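### 4.2 Bags, cords and the table in between

I want to spend some time on the drawstring bag, which got one line in our first write-up and deserved a lot more. When I started the Gindden study I figured the hard part of putting away small appliances would be the appliance. You wrap the cord, you drop the thing in, done! But going through our 243 packing notes (I read every one, some of them twice), I kept running into the bag itself. It slumps. It folds over its own mouth. The string wanders off across the table and ends up under somebody's wrist. As Figure 3 suggests, a soft bag lying crumpled gives you very little to aim for. 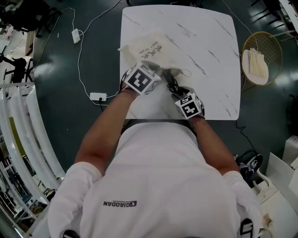 **Figure 3.** Cream cloth bag printed "Hair Dryer" on the marble-pattern table, with its string trailing onto the tabletop.

I coded each note for where the person said the trouble was: the mouth, the string, or the contents. The mouth came out well ahead, and that surprised me, because in the Lostow survey (up to 4,000 households, though the kitchen pages were patchy) people complained mostly about strings. My guess is that folks remember a knot for weeks and forget the fumbling that came before it. Egger makes a similar point about lunch sacks, and I think the idea carries over pretty well to hair dryers.

The table matters too, more than I'd planned for. We wrote the original protocol around a kitchen counter, where you can push a bag up against the wall and let the wall do half the work. A freestanding table has no backstop, so the cloth just slides away from you. Rounded corners don't help either, at least not for a bag that's already halfway off one. I also like a table you can leave a note on, something in plain view while people are working, and I've come to think of loose paper as part of the furniture in this kind of study.
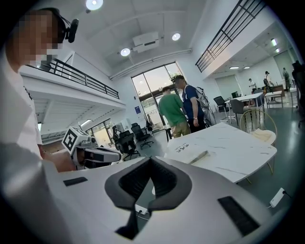
Stusness, reading a draft of this section in April, wrote back that I was being unfair to the bag: a soft bag is slow to fill but very quick to store, and if I only timed the filling I'd naturally end up recommending boxes. Fair enough. I went back and added 2 storage questions to the form, one on drawer space and one on whether the bag gets used again after the first month, and I've kept both in the version attached to this paper. I don't have enough answers yet to say much about either, so Section 5 sticks to filling and closing.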